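Certificate in Internal Communications – worth it while working full time?
Forum: Courses and Careers

goden_reader
Has anyone here done the part-time certificate at Agudelo? I do internal comms for a manufacturer, 11 years in, no degree in the field. Fee is 3096 and my employer will pay half. They start in February and I have to tell my manager by Sunday.

pressdesk40
I did it two years ago. The teaching was fine. The reading load was heavier than the brochure said, over 30 articles in the first module. If you already write the newsletter and the CEO notes, module one will feel slow.

Noeline Ashby
I disagree about module one. I came from a newsroom and had never done a stakeholder map or an audience survey. It was the part I used most at work. The crisis module was the weak one. It was mostly the Cirkus case, and we spent two evenings on a single press release.

pressdesk40
The Cirkus case was the best thing in it. You got to see the drafts they didn't send. Different groups get different tutors though, so maybe yours rushed it.

goden_reader
Thanks both. How is the final project graded? I'd want to use something from my own job.

Noeline Ashby
You can. It's a communication plan plus a talk in front of two examiners. Mine was on explaining a shift change to plant staff, for Grekov, where I worked then. The plan counts for 40 percent and the talk and the exam make up the rest. Get your employer's written permission early. Mine took weeks and I nearly missed the deadline.

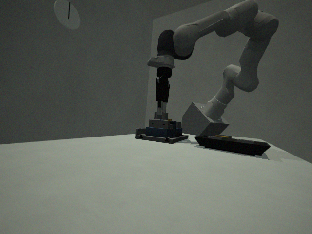
Also ask which tutor you would get for the project. Some want a budget in the plan and some don't care, and you don't want to find that out at the end.

mk_comms
I'd skip it and put the money toward a measurement course. Hiring managers I talk to don't ask about certificates.

pressdesk40
Mine did ask. Depends on the company – the bigger ones have a box for it on the form.

goden_reader
OK. I'll email them about the tutors tonight.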